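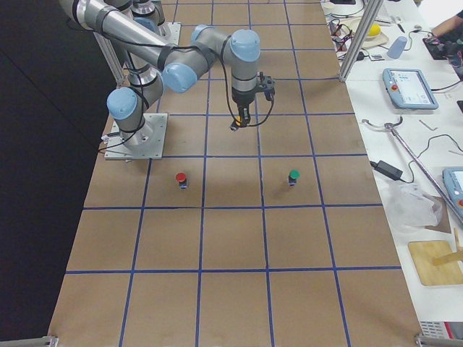 The big table with its cardboard top and blue tape grid

Triddale workroom users – notes from the monthly meeting, 2019-08-21

I said I'd type these up the same evening, so forgive the typos! We had 12 people this time and started a bit late, as the hall door was locked again.

Last month's notes
Agreed, with one fix. The shelf we talked about is the Jerker, the old one by the sink, and it is staying. I had written that it was going. Sorry!

The table top
Most of the hour went on this. Everyone likes the cardboard (so much kinder to the surface than bare feet of things scraping about) and everyone likes the blue tape lines, me included – it's so much easier to say "put it back one square over" and have people know what you mean. The squares are only roughly square, and one person would like them measured properly. After a lot of back and forth we voted to leave them alone until the cardboard needs changing.

When it does get changed, we'll do the lines both ways again, same blue. I offered to order the tape from Pretorius, and we set a limit of 200 dollars for tape, card and new blades together. Please keep the old offcuts, I use them for patching.

Clamps
The metal brackets at the corners stay where they are. If one feels loose, tell me or leave a note on the board, and please don't fix it with more tape.

Small parts
Little things left standing on the grid overnight were a sore point. We went round and round on it and settled on this: anything small goes in the Prikeck tray before you lock up, unless there's a note beside it with a date. Passed, 2 against.

Floor
Sweeping by the left side of the table keeps getting skipped – it's dark down there and the crumbs don't show. I'll put it on the rota in capitals.

Any other business
The kettle is back. The key list still has 19 names on it and I need to hear from anyone who has moved away.

Next meeting same time next month, and whoever has my good scissors, please bring them along.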